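From: Juniper Holloway
To: masik-users
Date: 14 August 2025
Subject: Re: Localizer drops out near the walls

Khokhar wrote:
> Running the stock Masik localizer in the tiled enclosure. It is fine
> in the open, then close to a wall the feature count stays high and
> the pose still wanders off sideways. Is this the matcher or is it
> my config? Happy to be told it is my config.

Hi Khokhar, and hello to everybody else who has been quietly hitting this (I know there are a few of you, my inbox says so!). It isn't your config, or at least not mostly. I spent a good part of this week with the same enclosure loaded up and a big pot of tea, and I think I can say what is going on, so please bear with me while I get there.

The matcher keeps up to 1,000 corners per view, and in a view with nothing but tile in it, it fills that budget very happily. One of mine came back with 989 and looked wonderful in the log.
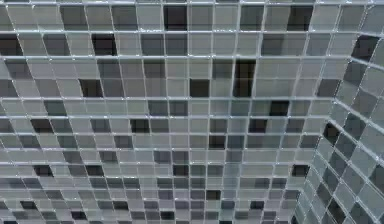 The trouble is that nearly all of those corners are grout crossings, and one grout crossing looks a great deal like its neighbor. The descriptor patch is small enough that it mostly sees the cross and only a bit of the four tiles meeting there. So you get plenty of matches, a fair share of them land one tile over, and if enough of them agree with each other the outlier step cheerfully throws away the good ones. I had a lovely time finding that out, as you can imagine.

Things are far calmer once the solver has something in view besides tile. With the mailbox and the trash can both visible, the same build with the same settings held its pose right through my test, and I let it go on for 1,576 steps before I got bored and went to find lunch.

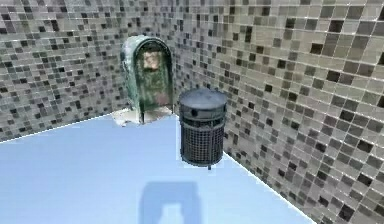
Jasard wrote back to me off-list that objects alone won't save you, and that the patch size ought to grow whenever the match scores bunch up too tightly, so the tile shades get a say. I tried it, Jasard, and I think you're right, though it does cost some time per step and I'd like it to be a setting people can switch off.

So the plan for the Grevuvlow branch is two changes. The first is the larger patch, as above.

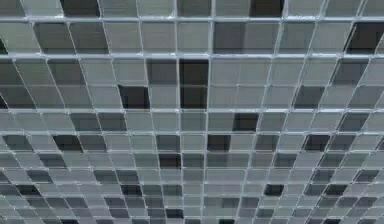

The second change is a check on the matches before they reach the pose solver. If shifting the whole set over by one grid spacing scores nearly as well as leaving it alone, we mark the view as ambiguous and lean on odometry until something better comes along. The grays do vary a lot from square to square, and a spot like the two near-black ones stacked just left of the tall central bar is the kind of thing a wider patch can hang on to, where the crossings by themselves give it nothing. I'd still want the check in place for stretches where the shades are all close together.

Could you try the branch with your own config, Khokhar, and send me the match log as well as the poses? The poses alone don't tell me which way it slipped. And if anyone has a better name for the flag than "grid_shift_check" I am all ears, naming has never been my strong suit.

Warmly,
Juniper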